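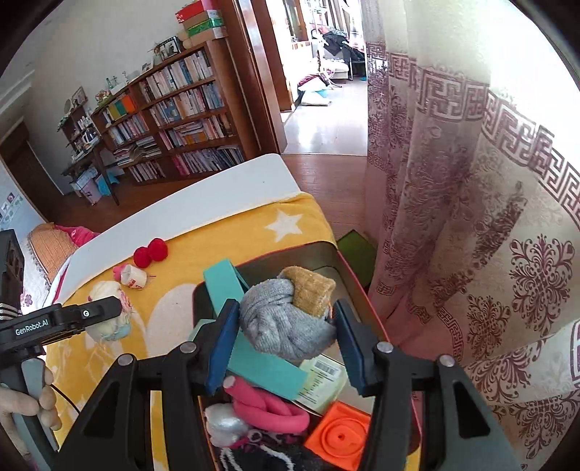 CARKSTEAD, Apr 21, 2022

**Figure 2.** Rolled gray ribbed knit bundle between the finger pads of a hand-held gripper, over an open container with a red rim.

## Where the riders said they braked, and where they did

I went into this part of the study thinking it would be the easy bit. Songül Dursun and I had 205 clean laps of the Drolasham short circuit, all from riders in the 600 class, and all I wanted to know was whether people brake where they think they brake. You ask them, you look at the logger, you subtract one from the other. Simple!

It took most of the winter, and the asking was the slow half. We had 10 riders, and I sat down with each of them in the paddock with a printed map of the track and a pencil (a pencil matters, they change their minds a lot). I asked them to mark the spot where they first touch the front brake for the hairpin, and then the same for the fast right at the back of the circuit. Some put the pencil down straight away. Others shut their eyes and rode the whole lap in their heads first, hands moving and everything, and I learned to keep quiet and let them get on with it.

For the hairpin, the marks were good. Most riders use the old marshal post on the left as their cue, and the brake pressure trace starts very close to it lap after lap. The spread does get wider when there's another bike just ahead, and we come back to that in the section on traffic. I'd expected the quicker riders to be more exact than the slower ones here, and I couldn't find much sign of it. A couple of the slowest people in our group were as regular as a train.

The fast right is a different story. Nearly everyone drew their mark later than the logger showed, so they were on the brakes earlier than they believed. There's no post there and no change in the tarmac, only a gentle rise with a hedge behind it. When I showed riders their own traces afterward, several of them argued with me, and one asked to see the sensor. Gönül Yazıcı, who looked after the Zoletti loggers for us, checked the clocks against the timing loop again and they were fine, so I'm fairly happy that the gap is real.

What I can't tell you is how much of it comes from the word "brake." A few riders rest a finger on the lever well before the corner to steady the bike, and the pressure sensor picks that up as a small early bump. They don't count that as braking, and I can see their point. We ran everything again with a higher cutoff, which shrank the gap at the fast right but left most of it standing. The hairpin numbers hardly moved. Both versions are in the appendix, and if you only have time for one, read the higher cutoff.

We also had 2 riders who switched to Ackah pads partway through the season. I left their laps in. Taking them out makes no difference to the order of the results, though it does thin out the wet sessions more than I'd like, and those were thin already. Songül would have dropped them, and we went back and forth on it for a good while before settling on what you see here.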